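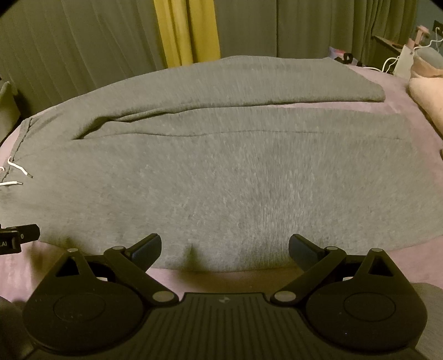 4. 자기부담금을 고르는 순간

4.1 질문지를 갈아엎은 이야기

앞 절에서 표본과 모집 절차를 설명했으니 이제 제가 제일 하고 싶었던 이야기로 넘어가겠습니다. 사람들이 가재도구 보험에 들 때 자기부담금을 어떻게 고르느냐는 문제입니다. 보험료 계산식이야 기존 연구가 차고 넘치지만(2절 참조), 저는 가입 화면 앞에 앉은 사람이 머릿속으로 무슨 말을 중얼거리는지가 늘 궁금했거든요. 그래서 Brelluvgate에 사는 세입자 61명에게 모의 가입 절차를 밟게 하고, 고르는 동안 드는 생각을 그대로 소리 내어 말해 달라고 부탁했습니다.

원래 질문지는 지금보다 훨씬 점잖았습니다. "귀하께서 감내할 수 있는 손실 규모는 어느 정도입니까" 같은 문장이 첫 장에 있었는데, 예비 면접에서 이 문장을 읽은 분들이 하나같이 저를 빤히 쳐다보시더라고요. 감내라는 말부터가 문제였습니다. 어떤 분은 "감내는 하죠, 기분은 나쁘지만"이라고 답하셨고, 저는 이 대답을 숫자로 옮길 방법을 끝내 찾지 못했습니다. 결국 첫 장을 통째로 들어내고 물건 이야기부터 시작하기로 했습니다. 세탁기 호스가 빠져서 방바닥이 젖었다면 무엇부터 건질 것인지, 그중에 다시 살 물건은 무엇이고 그냥 없이 살 물건은 무엇인지 하는 식으로요.

순서를 바꾸니 녹취록의 색깔이 확 달라졌습니다(분량도 늘어서 전사하는 데 애를 먹었습니다만). 참가자들은 금액을 물을 때보다 물건을 물을 때 훨씬 길게, 훨씬 구체적으로 말했습니다. 제가 재미있게 본 건 값이 나가는 물건과 말이 길어지는 물건이 잘 겹치지 않는다는 점입니다. 노트북은 한마디로 지나가고, 그림 1의 접어 둔 회색 운동복 바지처럼 평범한 옷가지에서는 어디서 샀고 왜 다른 걸로는 안 되는지가 줄줄이 나옵니다. 이 차이가 자기부담금 선택에도 묻어 나오는지를 4.3에서 따져 봅니다.

4.2 모의 가입 절차

모의 상품에는 Brandel이라는 이름을 붙였습니다. 보장 범위는 화재, 누수, 도난으로 한정했고 약관은 두 쪽으로 줄였습니다. 줄이는 과정에서 법률 자문을 받았는데, 자문 의견서가 약관보다 길었다는 건 여담으로 적어 둡니다. 참가자는 Brandel 안에서 자기부담금이 200유로인 안과 2000유로인 안 가운데 하나를 고릅니다. 중간값을 두지 않은 이유를 심사 과정에서 여러 번 질문받았는데요, 중간값이 있으면 예비 면접 참가자 대부분이 별생각 없이 가운데를 짚고 넘어갔기 때문입니다. 저한테 필요한 건 고민하는 소리였습니다. 그래서 일부러 간격을 크게 벌렸습니다. 현실의 상품 구성과는 거리가 있고, 이 부분은 한계로 인정합니다.

화면은 Kollenano라는 설문 도구로 만들었습니다. 연구실에서 예전부터 쓰던 것이라 새로 배울 필요가 없었다는 게 솔직한 선정 이유입니다. Kollenano는 선택을 바꾼 기록이 전부 남습니다. 처음에 높은 쪽을 눌렀다가 낮은 쪽으로 돌아온 사람, 확인 단추 위에서 한참 머물다가 약관으로 되돌아간 사람이 다 보입니다. 다만 머문 시간은 분석에서 뺐습니다. 소리 내어 말하는 방식이다 보니 말수가 많은 분은 당연히 오래 머무르고, 중간에 차를 마시러 일어난 분도 있었으니까요.

면접은 한 사람씩 따로 했고, 저는 옆에 앉아 되도록 입을 다물었습니다. 이게 생각보다 어렵습니다! "그러면 도둑이 들어도 제가 먼저 내야 하는 거예요?" 하고 물으시는데 고개만 끄덕이고 있자니 참 죄송하더군요. 미리 정해 둔 대답은 "화면에 적힌 대로 이해하시면 됩니다" 하나였고, 이 대답을 한 횟수도 녹취록에 표시해 두었습니다. 설명을 더 해 버린 면접도 있는데, 해당 구간은 부호화 대상에서 제외했습니다.

4.3 녹취록에서 들리는 것

부호화에는 Rezende 분류표를 썼습니다. 원래는 자동차 보험 상담 통화를 정리하려고 만든 표라서 그대로는 잘 맞지 않습니다. '과실'이나 '상대방' 같은 항목은 가재도구 쪽에서 쓸 일이 없고, 반대로 '정이 든 물건'에 해당하는 항목은 아예 없습니다. 저는 앞의 항목들을 접어 두고 애착과 대체 가능성이라는 항목을 새로 넣었습니다. 부호화자 둘이 따로 작업한 다음 어긋난 곳은 함께 앉아 다시 들었습니다. 가장 많이 어긋난 건 웃음이었는데요, 자기부담금 금액을 읽고 웃는 소리를 한 사람은 놀람으로, 다른 사람은 체념으로 적어 놓은 겁니다. 여러 번 돌려 들어도 합의가 안 된 웃음은 미분류로 남겼습니다.

낮은 자기부담금을 고른 분들의 말에는 월말이라는 단어가 유난히 자주 나옵니다. 사고가 나는 날이 하필 월말이면 어떡하느냐는 거죠. 보험료 총액을 비교하는 말은 적었고, 한꺼번에 나가는 돈을 마련할 수 있느냐는 말이 대부분이었습니다. 교과서에서 말하는 위험 회피로 묶어도 틀렸다고는 못 하겠지만, 녹취록을 읽다 보면 통장 잔고의 박자에 관한 이야기로 들립니다. 유동성 제약을 다룬 선행 연구들과 이어 붙이기 좋은 대목이라 6절에서 다시 꺼내겠습니다.

높은 쪽을 고른 분들은 조금 더 갈립니다. 한 무리는 계산을 합니다. 매달 아낀 보험료를 따로 모으면 된다는 건데, 정말 따로 모으실 거냐고는 제가 물을 수 없었습니다(규칙이 그랬으니까요). 다른 무리는 청구 자체를 하지 않을 거라고 말합니다. 서류를 찾아야 하고, 전화를 해야 하고, 조사하러 온 사람에게 집 안을 보여야 하는 게 싫다는 겁니다. 저는 이 둘째 무리를 예상하지 못했습니다. 청구할 마음이 별로 없는 사람이 보험은 왜 드느냐고 되묻고 싶어지는데, 임대차 계약서에 가입 조건이 들어 있는 경우가 있더군요. 모집 단계에서 이 조건을 확인하지 않은 것이 지금도 아쉽습니다.

물건 이야기와의 관계는 기대만큼 깔끔하지 않습니다. 애착 항목이 많이 붙은 녹취록이라고 해서 낮은 자기부담금 쪽으로 몰리지는 않았습니다. 오히려 "그건 돈으로 줘도 소용없어요"라는 말과 함께 높은 쪽을 누르는 경우가 눈에 띄었습니다. 다시 살 수 없는 물건이라면 보상금도 의미가 없다는 논리인데, 듣고 보면 일리가 있습니다. 반면 매일 쓰고 금방 다시 사야 하는 물건을 길게 말한 분들은 낮은 쪽에 가까웠습니다. 이불, 냄비, 출근복, 아이 신발 같은 것들이요. 애착의 세기보다는 당장 내일 아침에 필요한지가 더 중요해 보인다는 것이 제 잠정적인 해석이고, 애착 항목을 하나로 뭉뚱그려 부호화한 탓에 여기서 더 나아가기는 어렵습니다.

4.4 약관으로 되돌아간 사람들

선택을 끝내기 전에 약관을 다시 연 참가자들은 대개 누수 조항을 찾았습니다. 윗집에서 물이 새면 누구의 보험으로 처리하느냐가 궁금했던 모양인데, 제 짧은 약관에는 그 답이 없었습니다. 줄이면서 빠진 문장 가운데 하나였습니다. 어떤 분은 끝까지 찾다가 "없으니까 안 되는 걸로 알게요" 하고는 낮은 쪽으로 바꾸셨습니다. 모르는 부분이 생기면 자기부담금이라도 낮춰서 메우려는 듯한 이 움직임은 다른 녹취록에서도 보이는데, 약관의 빈칸이 제 실수로 생긴 것이라 결과로 내세우기는 조심스럽습니다. 후속 조사에서는 누수 책임 문장이 들어간 약관과 빠진 약관을 나누어 보여 줄 계획이고, 수정한 문안은 부록에 실었습니다.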